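Olivares Tenant Repair Fund
Progress report to the Loto Foundation, March 2022
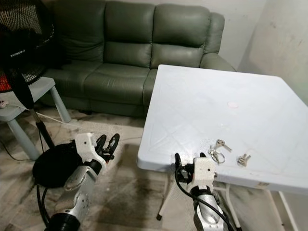 The grant pays for small repairs in rented homes where the landlord has failed to act within 30 days of a written request. We took over the waiting list from the Jalodier office at the start of the grant period. It held 292 households. Many of the phone numbers were out of date, and the first weeks went mostly to letters and door visits.

Repairs have been finished in 100 homes. Plumbing made up the largest share, mainly leaking supply lines and toilets that would not shut off. Electrical work came next. We had expected more requests for door locks and window latches than we received, and we have moved part of that budget line to plumbing parts.

Spending per home is capped at $1350. Most jobs came in well under it. One job on Troltunell Street went over, at $2495, when the plumber opened the bathroom wall and found the drain had rusted through behind it. We asked for your approval before the work went ahead and the letter is in the attached folder. The landlord has agreed to pay back half in monthly installments. The first payment has been received.

Two things have gone slower than planned. The first is electrical work. Our contractor lost one of its two licensed electricians in the winter and has not replaced him. Tenants with a dead outlet or a faulty breaker are waiting nine weeks, against the four we promised in the application. We have asked two other firms for prices and have heard back from one. Its hourly rate is higher, but the budget can carry it if we limit it to the oldest requests.

The second is the landlord agreements. The form we started with ran to six pages and owners were not returning it. We cut it to two pages with help from the legal aid clinic, and returns have picked up. A copy of the new form is attached.

The evening workshops on how to write a repair request have been held twice, both at the Troltunell branch library. Attendance was low at the first and better at the second, which had a Spanish interpreter. We will book the interpreter for the remaining sessions out of the outreach line.

We request no change to the total award. We do ask to move the final reporting date to the end of June so that the electrical backlog can be included. Receipts and the updated budget sheet are attached.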